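Kandpal Tables Says a White Top Should Be Judged on Its Marks

MUVDEN, May 2019 – Kandpal, the Muvden maker of tables for shared kitchens and workrooms, today puts its Eton table on general sale, with a plain warning from the man who tested it: do not believe anyone who says a white tabletop stays white.

"I have read the brochures, including ours," said Virgil Stoica, head of product testing. "'Spotless for life' was in the first draft. I asked for it to be taken out."

The Eton has a matte white top and is meant for rooms where the same table serves for lunch and for paperwork. Kandpal tried it out in a shared room at its Vudmont site, beginning in January. Staff were told to use it as they liked and to wipe it when they felt it needed wiping, which in Stoica's view was less often than it should have been.

The results are mixed, and the company is publishing them that way. Crumbs and sugar came off with a damp cloth. Gray smudges came back. Scratches did not come out at all, and Stoica doubts the repair pens sold for that purpose do much except move the eye to a different spot.

He is no kinder about the idea of the all-purpose table. A loaf, a plate and desk supplies can share one surface, he said, but they tend to drift together, and no finish will fix that. 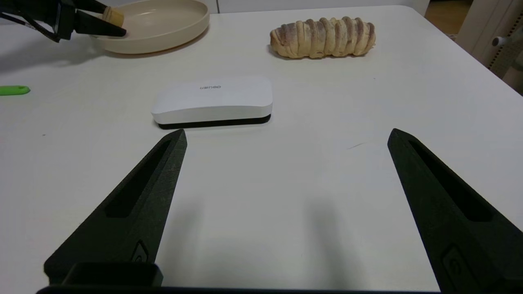 Kandpal makes no claim that the Eton will tidy a room or change anyone's habits. "People buy a table hoping for a cleaner kitchen," Stoica said. "What they get is a table. If you put bread straight down on it, wipe it first."

The Eton comes in 2 sizes and costs $280 in the smaller one. Each table ships with 4 legs, a care sheet and no cleaning kit. Stoica tested several kits and did not think any of them beat dish soap.

Buyers who want a top that hides wear are advised to look at a darker one, from Kandpal or from someone else.

Press contact: Kandpal Tables, Unit 1041, Muvden. Samples of the top, new or used, are available on request.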